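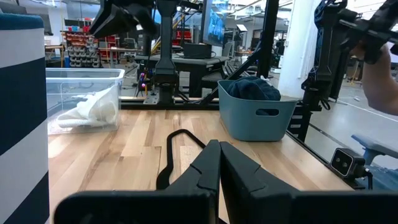 A reviewer of our first draft wanted to know why anyone would pay for the Wolus kit when you can bolt two arms to a frame yourself and be done by lunch. Fair enough! I asked the same thing when the quote came in.

4.2 Living with the kit

My short answer is setup time. We'd built our own rig in Sillville the year before, and I spent most of February chasing a calibration drift that came back whenever the room warmed up. The Wolus software checks its own calibration at startup, and if it doesn't like what it finds, it refuses to record. That drove me nuts for a week (I had people standing by, ready to go), but I came around to it.

We picked cloth sorting for the trial, with soft items going into and out of open bins. Cloth is a pain. It folds over the rims, it hides other cloth, and a grasp that looks great at the fingertips can come up with two things at once. I wanted a task that would make the kit look bad if it was going to. 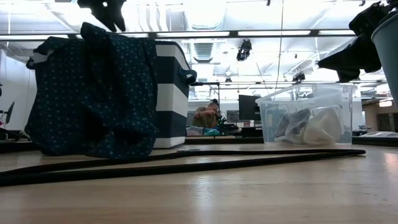
We logged 1,109 episodes in all and threw out 107 of them, mostly for dropped camera streams, and I put those on our network and not on the kit. The vendor sheet says the recorder can hold up to 400 episodes before you have to offload. We never pushed it that far, because I'm nervous about disks and I copied everything over each evening.

The gripper fingers are the part I'd change. They're fine on thick fabric, but thin stuff slides, and the softer pads are sold separately through Jorkness, with a wait. I'd also like the manual to cover bin placement, which mattered way more to our operators than the arm speed settings it spends a whole chapter on.

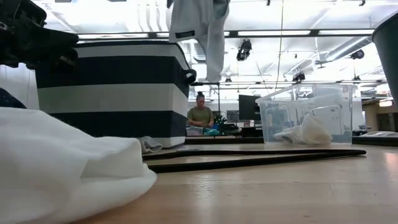 Figure 3. Cloth-sorting task with the striped bin and the clear bin.

Support was decent. I got a real reply every time I wrote, though the firmware question from our second week is still open. Costs are in the next section.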